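Search this site
Enter keywords Go

How to Clean and Descale an Insulated Bottle

July 2023
By Pantelis Tzavaras

This procedure covers vacuum-insulated bottles with a bare steel interior. It does not cover glass-lined flasks or bottles with a ceramic coating, which need a milder acid and a shorter soak. Check the base or the packaging for the liner type before starting. The times below were worked out on a 700 ml bottle and hold for smaller sizes.

What you need

Citric acid powder, food grade
Baking soda
A long-handled bottle brush with soft bristles
A thin brush or pipe cleaner for the lid channels
A measuring cup
A kettle or a thermometer

Do not use bleach. Chlorine attacks stainless steel and causes pitting that cannot be reversed. Steel wool is also out.

Step 1. Take the lid apart

Unscrew the lid and pull out every gasket. Most lids have 2, one at the thread and one under the drinking valve. A blunt plastic pick will lift a tight gasket. Metal picks nick the silicone, and a nicked gasket leaks. Note which way the lip faces on each one. On the Firnard screw lid the lip faces down, and on the Clulalar flip lid it faces up.

Step 2. Wash off oils

Fill the bottle one third full with warm water and a few drops of dish soap. Brush the walls from the shoulder down, then the base. Rinse until no foam comes off. Coffee oil left on the steel keeps the acid from reaching the scale underneath, so this step comes before descaling in all cases.

Step 3. Mix the solution

Heat the water to 70°C. Boiling water speeds nothing up and can splash out of a narrow neck when the powder goes in. Dissolve one level tablespoon of citric acid in a cup first, then pour it into the bottle and top up with plain hot water to just below the neck.

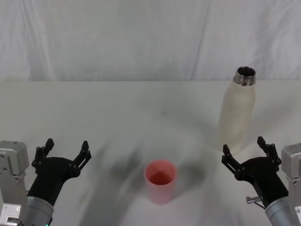
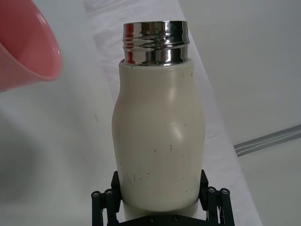
An upright bottle on a white tabletop, and a cream-colored insulated bottle with a pink plastic cup beside it.

Step 4. Soak

Leave the bottle standing open for 30 minutes. Never close the lid during the soak. The acid reacts with scale and gives off gas, and pressure builds in a sealed bottle. For heavy scale, empty it and repeat with a fresh mix. A longer soak in spent solution does very little.

Step 5. Neutralize and rinse

Pour out the solution. Add a teaspoon of baking soda and fill with cool water. Let it stand for five minutes, empty it, and rinse three times. If a sour smell remains, rinse again.

Step 6. Clean the lid parts

Soak the gaskets in warm soapy water while the bottle drains. Run the thin brush through the vent hole and the spout. Dark spots on silicone that do not wash off mean the gasket should be replaced. Hornico sells the common sizes loose; the part number for the wide-neck ring is 736.

Step 7. Dry and reassemble

Stand the bottle upside down on a rack with space under the mouth. Refit the gaskets only when they are fully dry. Store the bottle with the lid off.

We use cookies to improve your experience. Accept Settings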